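Unit 3: Shapes, Holes and the Sorting Board
Toys and Early Play, course handout
Notes by Gertraud Widmer

What to bring: pencil, ruler, this handout, and one small object from home with at least one flat side. A domino is great. So is a bar of soap.

I love this unit! The shape sorter looks like the simplest toy in the cupboard, and then you sit down with one for ten minutes and find it's full of geometry. Last week we traced outlines. Now we put the outlines back together with the solid things that made them, and that's a much bigger jump than it sounds.

Face and solid

A hole in a board is flat. It has an outline and that's about all it can tell you. A block has length, width and depth, and several faces, and only some of those faces will go through the hole. So the word "square" on a square hole describes the cross section of whatever fits it. A cube fits. A tall prism with a square end fits too, if you stand it up — lay the same prism on its side and it is a rectangle as far as the board is concerned.

Try this with your domino before reading on. How many different outlines can you trace from it? (Joonas Tuominen's group got into a lively argument over whether a turned outline counts as a new one. We'll say no for now, and come back to it under rotation.)

Long blocks

Most sorters come with short, chunky pieces, and for good reason: a short piece that goes in a little tilted usually drops anyway. A long piece asks more of you. The far end is a good distance from where you hold it, so a small lean at the top shows up as a real miss at the bottom. It also has to be turned so its sides run parallel to the sides of the hole.

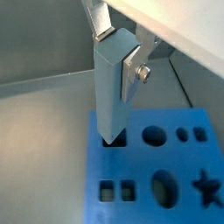

Fig. 1. Long rectangular prism at a square hole, blue foam board.

Look at the lower end of the block in Fig. 1, where it meets the hole, and compare it with how high up the grip is. Sketch the block and mark both places. Then draw the same block leaning a little to one side, with the grip in the same spot, and measure how far the tip has moved. Everyone's numbers will differ. Bring them anyway!

Foam or hardwood?

Foam gives. Press a slightly crooked block against the rim and the rim moves over a bit, which is lovely for beginners and a nuisance if you want to know whether the piece was lined up. A hardwood rim just says no. Neither is better, they teach different things, and I'd happily have both on the table.

Rotation, quickly

A square can be turned into its hole four ways. An equilateral triangle, 3. A circle, as many as you like, and that's why it's so often the first one children get. Fill in the rest yourself: regular hexagon, long rectangle, regular five-pointed star, half circle.

For next time

Do the tracing exercise with your own object and write up 7 lines on what surprised you. Read the chapter on nesting toys, and bring scissors.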